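We use cookies to remember your settings and to count visits. Accept all | Only necessary

Review: Girkatgate, a method for learning grasps from the wrist camera only

Last updated: January 22, 2024

I have used Girkatgate in our lab at Prevside since July, first on the small arm and later on the one with the longer reach. I promised Yamila Sepúlveda a review when I had enough trials to say something serious. Now I have 400 of them, and I think this is enough for an opinion.

For readers who did not meet it yet: Girkatgate is a training recipe with a code package. You teach the arm by hand, and it learns to grasp using only the image from the camera on the wrist. There is no second camera over the table and no depth sensor. The authors claim that this view is sufficient if the training puts more weight on the last part of the approach, when the fingers are already near the object. They call this part the "closing window". Everything before the closing window is treated as less important, and small errors there are forgiven.

The package is free. The price is your time, and I will come to that.

Installation took me one afternoon. The guide is clear until the calibration page, where two steps are in the wrong order. You must set the finger limits before you record the zero position, and the guide says the opposite. I lost an evening with this. Rin Murakami found the answer in the change notes of an older version, and I write it down so that you do not need to search.

After the setup, you record demonstrations. I recorded 120 with four objects: a wooden block, a metal can, a sponge and a plush Heinz ketchup bottle. The first two are in every paper. The sponge and the plush bottle I added because I wanted to see what happens with things that change shape in the fingers. The bottle is also good for another reason. It is red almost everywhere and the outline is fuzzy, so the network has no sharp edge to follow, but it has a label with strong contrast on the front. I wanted to know if the policy looks at the label or at the body.

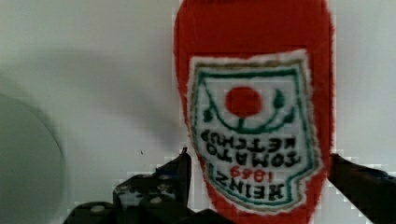 The recording tool is the best part of the package. You guide the arm, press one key at the moment when you would start to close, and the software marks the closing window for you. If you press too late, you can move the mark afterwards on a time bar. I wish other packages had such a tool. Before, we did this with a table of times and a lot of patience.

Training was less pleasant. The default learning rate is too high for small sets like mine, and the first two runs gave an arm that closed its fingers in the air, very sure of itself. With the lower setting the results became normal. Please note that the package gives no warning about this. You see a nice curve going down and you believe that everything is fine.

Now the results. I will not give a big table, only what I would like to have known before.

With the block and the can, Girkatgate was as good as our old method with two cameras. I could not find a difference that I would defend in front of a reviewer. With the sponge it was a little better, and I think the closing window helps there, because the fingers continue to correct until late. With the plush bottle the answer depends on the label. When the label faced the camera, the approach was calm and the fingers came in on both sides of it. When I turned the bottle so that only red fabric was visible, the arm hesitated, moved left and right, and often stopped too early.

So the policy had learned the label more than the bottle. I confirmed it by covering the label with a piece of red cloth, and the hesitation came back. In all my demonstrations the label was toward the camera, so the fault is partly mine. But the paper says that the closing window "reduces dependence on surface pattern", and in my trials I did not see this reduction. Maybe it needs more varied demonstrations, and then I would like the authors to say how many.

I also tried a set where the label was upside down in the camera view and another where it was upright. For the policy it made no difference after training with both. After training with only one, the other was clearly worse – a small change for a person and a large one for the network.

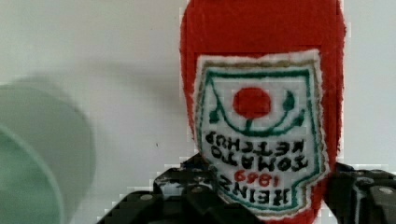 Houda El Fassi does not agree with my reading of these trials. In her opinion I ask too much from a method with one camera. She says that a policy which uses the label is doing a reasonable thing, that on a soft object with no edges the pattern is the only stable information, and that I should compare with Clekotitz under the same rules before I complain. She also thinks that random turning of the images during training would remove half of my problem.

The comparison with Clekotitz I accept, and I have started it. About turning the images I have doubts, because the fingers are in the image too, and if you turn everything, the fingers come from a side where they never are. Masking them first is possible, but the package has no option for it.

Would I recommend Girkatgate? For rigid objects and a small budget, yes. For soft ones, record the object from every side, check the learning rate, and keep your second camera in the drawer for now. I have not sold mine.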